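Bench notebook, Flatodance cell
April, started 8:40 in the morning

OK, so the right arm is back on and I want to get all of this down while my hands still smell like thread locker. If you're reading because the cell is acting up again, skip ahead to the part on the fingertips, it's probably the fingertips.

Where we left off: the right gripper had been closing crooked for most of last week. You'd send it to fully shut and one finger would get there first and sort of wait for the other one. On the foam block you couldn't tell. On anything thin, like the rim of a cup, the late finger shoved the thing sideways before it got a hold of it. I had blamed the controller, and I spent a whole afternoon on the Sodo panel reading current logs that were perfectly fine. Lesson for me, look at the screws first.

Pulled the gripper off at the wrist. Four screws, and one of them came out with my fingers, which made me feel sick and relieved at the same time. Under the finger plate there was black dust packed into the slide, the greasy kind, and the late finger had a tiny ridge worn into its rail. I could feel it with a fingernail but I couldn't see it without the lamp. The counter read 2,669 close cycles since the last time anyone wrote in this book that they cleaned it. We said we'd do it every 400. Whoops!

What I did, in order:
Wiped both rails with alcohol until the rag came away clean (a lot of rag).
Stoned the ridge down very lightly, a few strokes, stop, feel, a few more.
One thin line of the Plallemach grease on each rail. The last tube of the other stuff went in the trash, it had separated.
New screws in the finger plates, all of them, not only the loose one. Medium thread locker.
Swapped the rubber on both fingertips. The old pads were shiny as a bowling ball.

Then I closed it empty a bunch of times before putting it back on the arm and the two fingers now meet together. Lovely soft click. I did it a few more times than I needed to.

10:15. Remounted. The cable was the annoying part, as usual. It wants to lie across the outside of the elbow, and if you let it, it gets pinched when the arm folds in tight on that side. I ran it along the inside and put the tie back where the old paint mark is. Please leave it there. If you have to cut that tie, put a new one on the same mark, and leave enough slack to get two fingers under the loop at the wrist.

Zeroed all the joints. Joint 5 was off by a hair more than I like, so I did it twice and the second number matched the first, fine, moving on. Ran the slow sweep at 21 percent speed with my hand on the stop button. No grinding, no squeak from the shoulder (the squeak that was there in the winter has gone off by itself and I'm not asking questions).

Then the table. The tape had started to lift at a couple of corners so I pressed it all down again with the roller. The blue tape is for us, by the way, the arm doesn't know it exists. It's there so that when one person says "put it in the left cell near the back" the next person puts it in the same place. One of the cross lines has a little tilt to it. I noticed, I got the ruler out, I put the ruler away. It's close enough for setting things down by hand, and if I peel it I'll end up redoing the whole grid, and then it's two in the afternoon.

Calibration went through on the second try. The first one failed with the lamp on, glare I think, so lamp OFF for calibration, I'm going to tape a note to the switch. I wiped the marker strip on the pedestal while I was down there too.

11:50. Kitchen set out for the real test. I went with the cups first since those are what it was fumbling, and the bowls and the toaster stay along the back as things to not bump into. Toaster is unplugged and stays unplugged, we only need the shape of it.

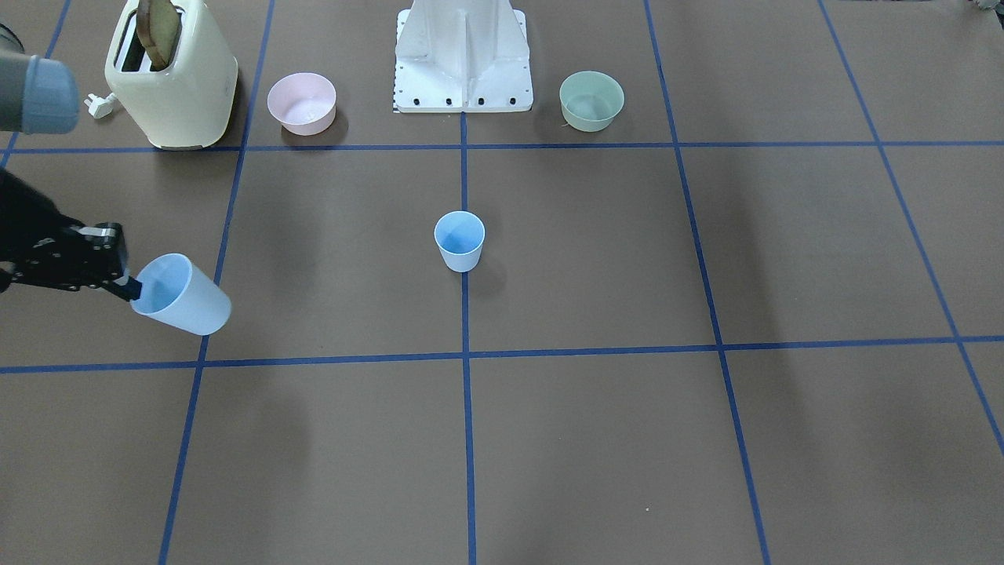 I started the cups at a grip force of 83 on the Seo scale, which is what the sheet on the wall says, and then went looking for trouble by working down. The big cup is the fussy one. The wall gives a bit when you pinch the rim, so too much force and it goes oval, too little and it swings. My feeling after an hour of this is that the number on the sheet was set back when the pads were new, and then everyone (me included) nudged it up as the rubber wore out. With fresh pads we can come down some. I haven't changed the sheet yet. I want a full day on it first.

Other things I noticed while I was standing there:

The wrist camera view is a touch soft on the left side. Could be a thumbprint. Check it with the good cloth before you go changing any focus settings.

The fan in the controller box is louder than the one on the other cell. Not scary loud. I took the filter out and tapped it over the trash can and it got a little better, but we should order one.

The side cell toolbox is missing the small hex key AGAIN. I used the one from my bag. If it's in your pocket, no hard feelings, just put it back.

Still to do:
Same job on the left gripper. It feels fine, but it has lived the same life as the right one, so I'm not going to trust it.
Reset the cycle counter after the left one is done, not before, or the two will never line up.
Fan filter.
Note on the lamp switch.
Grease, we have one tube left.

2:30. Left it running the slow cup routine while I had lunch at the bench where I could reach the stop. Fingers still closing together. Wrist screws checked with the driver afterward and none of them moved. I put a dab of paint pen across each head so next time you can tell from the outside if one has started to turn. Left gripper tomorrow if I can get the bench vise back.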